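Changing narrator halfway through a serial: how do I warn readers?

Wendy Pilkington
I'm posting a novel in weekly parts on my own site. It's called Yeoman and I'm up to part 2 of the second book. So far it has all been told by Ziritz, a ship's cook. The next part is told by his sister, Flilia, in first person, and she sounds nothing like him. She also goes back over a dinner he has already described and remembers it differently. My brother read the draft and thought I'd pasted in the wrong file. Do I put a note at the top, or let people work it out?

Roy Fothergill
Put her name in the chapter title. Done.

Jamie Staniforth
I ran a serial called Wunard that finished last November, with 3 narrators over 192 parts. Titles help, but a lot of people come in from an email link and skip straight to the first paragraph. I'd do both of these:

Have her mention her brother by name in the first few lines, doing something only he would do. Readers place her from that.

Put one line in italics above the text, such as "Flilia takes up the story". Keep it the same wording each time she comes back. 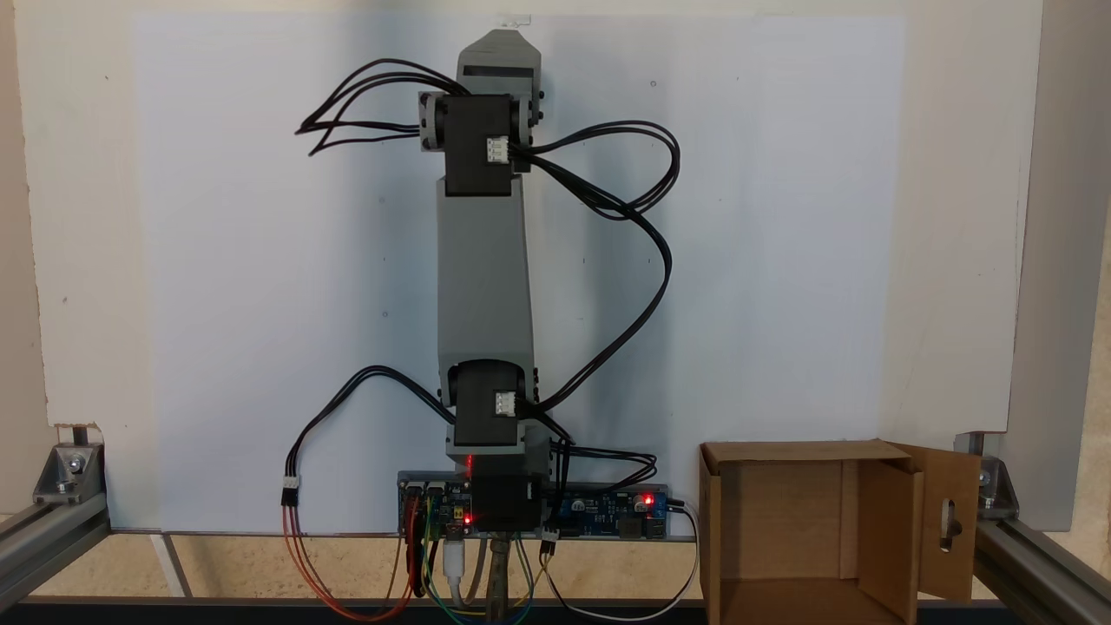

As for the dinner, I wouldn't repeat all of it. Pick the bit they disagree about and start there. My second narrator spent over a thousand words on a train journey people had already read, and the comments went very quiet that week. I cut it later for the collected version.

If your brother was confused, ask him which line he stopped at. I'd change that line first and leave the rest alone until you've had a few readers through it.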